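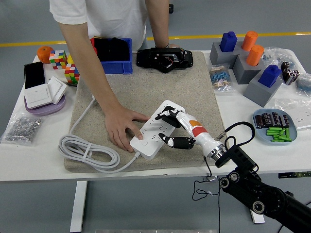 Govwood library's fix-it night is coming back

July 18, 2026

Good news for anybody with a lamp that flickers or a toaster that only does one side: the repair evenings at the Govwood library are starting up again! I got the word from Said Bouzid, who ran them the last time around and has let himself be talked into another season. The first one is in November, in the big room downstairs, and it goes from right after supper until the building closes.

If you missed it before, you bring in something small that plugs in or runs on batteries, you sit down with a person who knows which end of a screwdriver to hold, and the two of you take a look. It's free. Parts are extra if you need them, but most of the time it's a fuse or a loose wire, and Said keeps a coffee can full of fuses.

I went back through the sign-in sheets (they let me, I asked nicely) and counted 543 items brought in over the last run. Lamps won by a mile. Then fans, then radios, then a category somebody had labeled "kitchen, misc." that I could have read all afternoon. One entry just says "waffle thing, smells." I'd love to know how that came out, but the last column is blank.

A few changes this time. You'll need to sign up ahead, either at the front desk or by phone, and there are 19 spots per evening. Last time people just showed up, and the line went out past the bike rack, and some folks waited an hour and went home with the same broken mixer they came with. No microwaves, no TVs, nothing gas-powered. Sewing machines are fine, but say so when you sign up — Gillespie Morrison is the only one who does them and he won't be there every time.

The money side is pretty small. Sungate Hardware on Mendes Street chipped in $857 for tools and a couple of decent meters, and the library is covering the room. Said told me he's hoping to put in a soldering table by spring if there's anything left over. "People keep asking to learn it," he said, "and I'm tired of doing it on my knees."

They could also use a few more fixers. You don't have to be a pro. I asked what the bar was and Said said patience, mostly, and your own reading glasses.

Sign-up opens when the fall calendar comes out. Folks over in Praten are welcome too, and you don't need a library card. I've already got my box fan by the front door — it's been humming in B flat all summer.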